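Showing by hand, showing by remote
Speaker notes, Gadstead meetup, March 29, 2020

Slide 1. Title up while people settle. Say who I am, say Hedside, move on. Mention questions at the end, except if something makes no sense, then shout.

Slide 2. Two ways to show a robot a task. One: sit at a station and drive the arms from a distance. Two: hold a pair of grippers yourself and do the job with them. We did both on the Clerkow project. Most of tonight is the second.

Slide 3. Remote control first. The good part is that every motion you record is one the arm can make, because the arm made it. The bad part is speed. A drawer that takes a person a moment takes an operator a long, careful while. You lose the feel of contact, so people pull too hard or let go early. New operators needed 3 sessions before we kept anything they recorded.

Slide 4. Hand-held grippers. Same jaws as on the arm, so what you can't pick up with them, the robot can't either. Markers on each gripper let us work out where it was. You can carry the whole kit into a room with real furniture in it — slow down here, this matters for the next part. 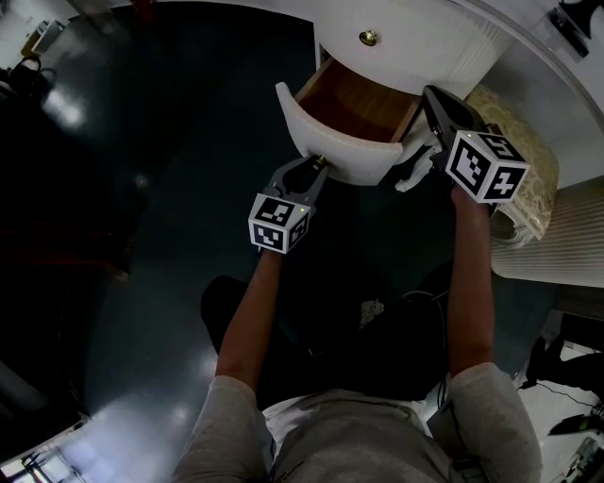

Drawers are where we spent most of our time. Small pulls are hard. The jaws have to close on the pull squarely, and then the hand has to follow the drawer out in a straight line. People don't do that naturally. They pull toward their own chest and the drawer binds.

What we tell people now: get the grip first, pause, then pull. Keep the other gripper in view even when it has nothing to do. Don't use a knee. (Wait for the laugh, there may not be one.)

Slide 6. Numbers. 105 demonstrations in the drawer set. We threw out 11. Most of those were a marker turned away from the camera at the wrong moment, and the others were plain fumbles. Discuss whether fumbles should stay in. I think a few should, if the person recovers.

Slide 7. Ahmadpour trials. Skip if short on time. Main point is that mixing the two kinds of recording needed more care with timing than we expected. Hand-held motion is faster, so we slowed it down before training.

Slide 8. Still open: heavy drawers, two-handed lifts, anything behind a door. Next round is in April. Leave this one up for questions.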